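協働ロボットの卓上作業ルールを書き直した話

2019年6月19日

年明けの1月から、卓上に置いたアーム1台で家電や食器を扱う作業をしている。始めたときに作った作業ルールはA4で2枚あったのだが、半年近く使ってみると、守られている項目と守られていない項目がはっきり分かれてきた。今月それを全部書き直したので、何を残して何を捨てたかをまとめておく。

前提として、うちの作業場は工場のラインではない。机の上にアームを立てて、日用品を並べて、つかんだり置いたりを繰り返す。柵はない。人が机のすぐ横まで来る。だから安全の話は、国際規格でいえばISO 10218とISO/TS 15066のあたりが土台になる。ただ、規格をそのまま壁に貼っても現場のルールにはならない。規格は考え方と要求事項を示すもので、「朝来たらまず何をするか」は自分たちで決めるしかない。

最初のルールは、その「自分たちで決める」部分が雑だった。「周囲の安全を確認すること」と書いてあるだけで、何を見れば確認したことになるのかが書いていない。これだと全員が確認したと言い、全員が違うものを見ている。

新しいルールでは、動かす前の確認を三つに分けた。机の上、ケーブル、手先である。

机の上については、指先の真下と、そこから動く先までの間に物を置かないことにした。使う物は奥か脇に寄せてから始める。手首のカメラの映像で、指の間と手前が作業面だけになっているのを見てから動作に入る。以前は人の目で横から見て済ませていたが、横から見た隙間は当てにならない。低いカップの縁などは、斜めから見ると実際より離れて見える。
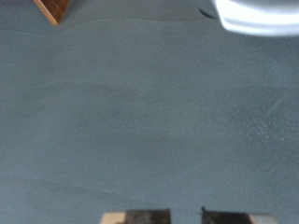

Aba Aryeeからはこの項目に反対が出た。手首のカメラだけに頼ると、映っていない側に置かれた物を見落とす。映像で見るのはよいが、その前に机の反対側に一度立って目で見る手順を残すべきだ、という意見だった。

これはもっともなので、両方やることにした。順番は目視が先、映像が後。逆にすると、映像で問題がなかった時点で目視が省かれる。手順書に順番を書く意味はこういうところにあると思う。

次にケーブル。旧ルールには一行もなかった。新ルールでは次のように書いた。

・アームに沿わせるケーブルは、関節を動作範囲の端まで回しても張らない長さを残す
・余りは輪にして上側の腕に逃がし、作業面には垂らさない
・床や机の端を通るものは、人の通る側に出さない
・机の上の機器の電源コードは、アームと反対の側へ出す
・動かしては困る機器は、テープで机に留める

ケーブルの余長は、静止した姿勢で見ても判断できない。肘を伸ばした姿勢と畳んだ姿勢の両方で見る必要がある。うちでは姿勢を変えるたびに低速で端から端まで一度動かし、張る箇所がないか見ている。手間はかかるが、途中で引っ掛かって止まった後の復旧に比べれば短い。 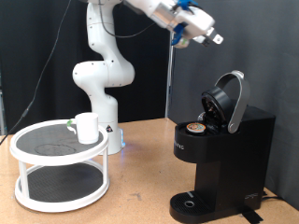 低速というのは、旧ルールでは「十分に遅い速度」となっていた。これも直した。教示中と確認中の上限は手先で毎秒100ミリ、それ以外の通常動作は毎秒600ミリとした。設定画面では800まで上げられるようにしてあったが、その枠は削った。上げられる状態にしておくと、急いでいる日に必ず誰かが上げる。自分も上げた。

念のため書いておくと、この数字はうちの机と、うちの対象物と、うちの手先の重さで決めたものである。よそでそのまま使える値ではない。人に当たったときの力や圧力は、速度だけでなく質量や形状、体のどこに当たるかで変わる。特に手先は、細い指のような形になると、同じ力でも当たる面積が小さいぶん圧力が上がる。リスクアセスメントは対象ごとにやり直すのが原則で、手先を替えたら最初からやる。

この点では、ソフト側の支援も少し助けになった。動作の記録にはDultumを使っていて、手先の設定を変えると記録の冒頭に変更の印が残る。旧ルールではそれを見る人が決まっていなかった。今はその日の最初に電源を入れた人が見て、印があれば評価の紙が新しくなっているかを突き合わせる。紙が古ければその日は動かさない。

待機姿勢も決めた。これは意外に揉めた項目で、電源を入れたまま人が机に手を入れるとき、アームをどこに置いておくかという話である。真上に畳むのが一番場所を取らないが、対象物を入れ替えるたびに畳むのでは時間がかかる。かといって作業の途中の姿勢で止めると、指先が棚や器の近くに残ったまま人が手を伸ばすことになる。 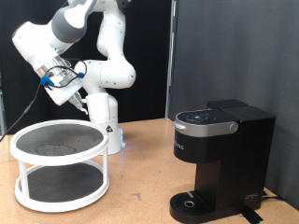 待機姿勢の良し悪しは、指先と人の手が同じ場所に向かうかどうかで判断することにした。回転式の二段の棚のように、人が物を載せ替える場所があるなら、その上空に指先を残さない。棚のすぐ裏に指先が下がっている姿勢は、アームが動いていなくても不合格とする。コーヒーメーカーのような背の高い機器は反対側に離して置き、棚の側に来た人がアームと機器の間に手を入れなくて済む配置にする。配置図は机ごとに一枚作り、変えたら描き直す。

コーヒーメーカーの話が出たので、対象物そのもののルールも書いておく。家電を扱わせる場合、水と熱が入ってくる。うちの決まりでは、動作の確認は必ず水なしで行い、通電しての確認は別の日に分ける。蓋やレバーのように可動する部分は、開いた状態と閉じた状態のどちらから始めるかを手順書に明記する。これを書いていなかったころは、同じ手順を二人がそれぞれ違う状態から始めていて、記録を比べても意味がなかった。品質の問題のように見えるが、閉じていると思って下ろした指先が開いた蓋に当たれば安全の問題でもある。

捨てた項目についても触れておく。旧ルールには「作業中は常に二名以上」とあった。実際には昼休みをはさむと守れず、守れないまま記録だけ二名になっている日があった。守られない規則が一つあると、他の規則も同じ重さで扱われるようになる。そこで、一人でやってよい作業とそうでない作業に分けた。教示と手先の交換は二人。登録済みの動作の再生は一人でよいが、非常停止に手が届く位置を離れない。離れるなら止める。文書としては弱くなったように見えるかもしれないが、記録と実態が合うようになった。

反対に、残したのは終了時の点検である。指先のパッドの減り、ねじの緩み、ケーブルを留めるクリップのずれ、カメラのレンズの汚れ。この四つは旧ルールから文言も変えていない。具体的に書いてあったので、ずっと守られていたからだ。

カメラについてだけ一つ足した。手首のカメラは対象に近づきすぎると焦点が合わず、近くの物が視界の大半をふさぐことがある。その映像では周囲の確認はできない。そこで、視界の半分以上が一つの物で埋まっているときは「見えていない」扱いとし、映像を根拠にした確認は無効と決めた。その場合は人の操作で手先を引き上げ、面が見えてからやり直す。

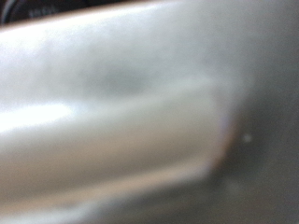

至近距離での手首カメラの映像。この状態は確認に使わない。

半分以上という線引きは大ざっぱだが、迷ったときに無効側へ倒すための線なので、これで足りている。見えにくい映像を前にすると、人は見えている部分から残りを補ってしまう。

書き直した後のルールは、結局またA4で2枚になった。一枚目が動かす前、二枚目が動かした後である。途中のことはどちらにも書いていない。動いている間に読む紙はないので、途中の判断は一つだけ、迷ったら止める、とした。止めた回数は記録するが、多いことを理由に誰かに注意することはしない。これも一枚目の下に書いてある。

次の見直しは来年の1月に予定している。それまでに手先を替えることになれば前倒しする。配置図の書式はまだ定まっていないので、固まったら別の記事で書く。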